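Robots domestiques : des règles écrites pour des chambres trop bien rangées
Les référentiels d'essai se multiplient, les chiffres aussi. Reste à savoir ce qu'ils garantissent à celui qui dort dans la pièce. 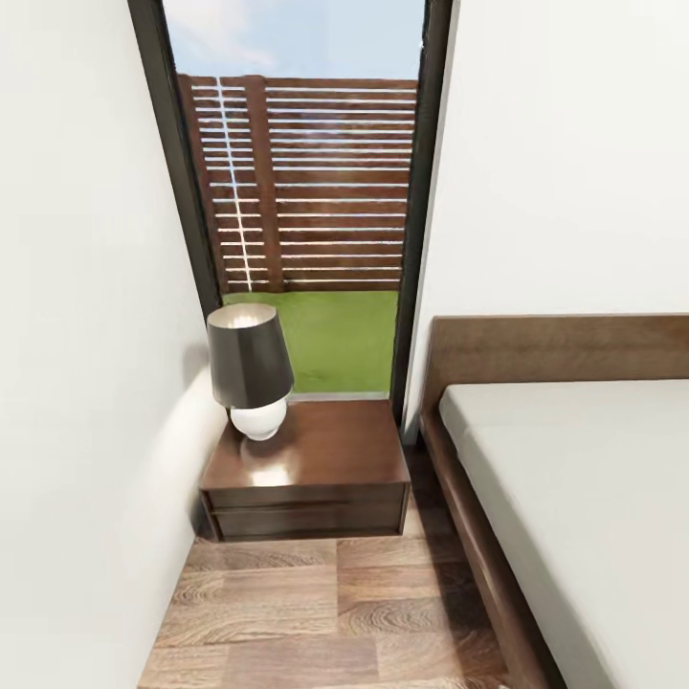

La chambre modèle

Une table de nuit sombre, une lampe à globe blanc, un lit à cadre de bois, un plancher aux nœuds bien dessinés. Derrière la vitre, un carré de gazon et une palissade. Tout est calculé par ordinateur, et c'est dans des décors de ce genre que se joue désormais une bonne part de l'évaluation des robots destinés à nos logements.

Le principe se défend. Un lit simulé ne coûte rien à déplacer, une lampe simulée se renverse mille fois sans éclats de verre. Hanmont, qui édite un guide de bonnes pratiques suivi par plusieurs intégrateurs, en a fait la première étape de son parcours : avant d'approcher un vrai meuble, la machine doit accomplir 1 151 essais en simulation. Le chiffre impressionne. Le guide ne dit pas d'où il sort, et quand on pose la question, on obtient une réponse sur la « maturité du secteur ».

Regardons donc ce que l'on fait passer au robot. Le drap est lisse, le sol entre le lit et le mur est libre. Pas de chargeur qui pend, pas de verre d'eau à moitié plein, pas de chaussette. Quiconque a déjà cherché ses lunettes à tâtons à trois heures du matin sait que le dessus d'une table de nuit est un terrain autrement hostile.

Ce que disent les textes

Le guide de Hanmont compte 22 exigences pour la chambre à coucher. Certaines sont excellentes. La vitesse du bras doit être réduite dès qu'une personne est allongée. L'arrêt d'urgence doit pouvoir être atteint depuis le lit, sans se lever. Les surfaces brillantes et les vitrages doivent figurer parmi les cas d'essai, car les capteurs de profondeur les lisent mal.

D'autres laissent perplexe. L'exigence sur l'encombrement parle d'un « désordre représentatif » sans le définir. Chaque fabricant choisit donc le sien. Chez Povmont, c'est un livre posé à plat. Chez Calloway, deux coussins. On a connu des adolescents plus imaginatifs.

Quant au passage de la simulation au réel, il tient en trois essais. Trois, dans un logement témoin dont le fabricant peut fournir lui-même le mobilier. Le rapport entre les deux nombres en dit long sur l'endroit où l'on préfère dépenser.

Le cas Skerer

Depuis juin, la plateforme Skerer publie les journaux d'essais de ses adhérents, échecs compris. L'initiative mérite d'être saluée, avec une réserve : les 772 journaux mis en ligne portent tous sur des scènes simulées. On y apprend qu'un bras a heurté un abat-jour, qu'une base mobile s'est arrêtée le long d'un lit. On n'y apprend pas si la collision aurait réveillé quelqu'un.

Les ingénieurs répondent que la simulation sert à trier les erreurs grossières. Soit. Il faudrait alors l'écrire sur l'attestation, que l'acheteur lit aujourd'hui comme un certificat de bonne conduite.

Ce qu'il faudrait exiger

Un désordre défini par un tiers et tiré au sort. Des essais de nuit, lampe éteinte. Une mention obligatoire, sur la première page du rapport, de la part des épreuves menées dans une pièce réelle. Et un droit de refaire l'essai chez soi, avec ses propres meubles, avant la fin du délai de rétractation.

Povmont juge cette dernière demande « prématurée ». Ses robots, eux, sont déjà en précommande.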